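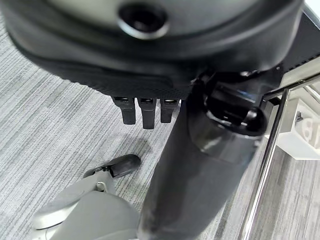
Visit report: Skilum paperboard plant, Bresatham

The Skilum plant at Bresatham opens to trade visitors twice a year. The February session started at 9:15 a.m. with sign-in and the site safety film. Groups were limited to 30. The tour covered reel storage, the winding hall, the test room and the display area, in that order.

Reel storage
Board arrives by truck and is held in a closed hall at controlled humidity. Each reel is logged by moisture reading at the core and at the outer wrap. Reels outside the limits go to a side bay and are read again the next morning. The guide did not give the limits. Floor markings were clear, and the fire doors were kept free.

Winding hall
Line 2 was running during our visit. It makes spiral-wound tube from two plies of board and a liner, glued, wound on a fixed mandrel and cut to length. Stated output is 112 tubes per minute. Line 1 was stopped for a blade change. Glue is mixed on site in batches of 387 liters, and a sample from each batch is kept until the pallets ship. Noise in the hall was high enough that most questions had to wait for the corridor.
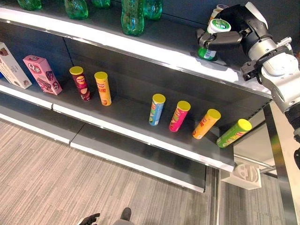 Green cup with lid, top shelf of the display.

Display area
The shelving is used to check how packs face up at normal store depth. Round packs turn on the shelf when handled, so label designs are now asked to repeat the main panel at least twice around the body. Lids were discussed at some length. A tight plug lid holds better in transit but draws more complaints from older buyers.

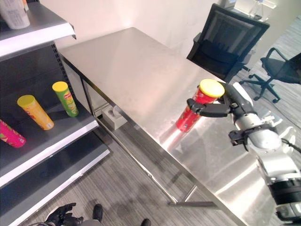 Report: Mondow Packaging Notes, plant visits section

Test room
Top-load tests are run on samples from every shift. A tube is placed between two plates and loaded until the wall buckles. The current pass mark for the wide format is 3000 newtons. Samples are conditioned overnight first. Seam peel is still done by hand, and results go on paper forms that are typed up later. We asked about a digital form and were told it is planned.
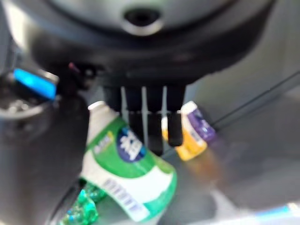 Practical notes
Parking is behind the Butt warehouse, entered from the north gate. Safety shoes are required and are not lent out. Lunch is not provided. The tour ended at 12:40 p.m., and the handout lists line speeds but leaves out board grades.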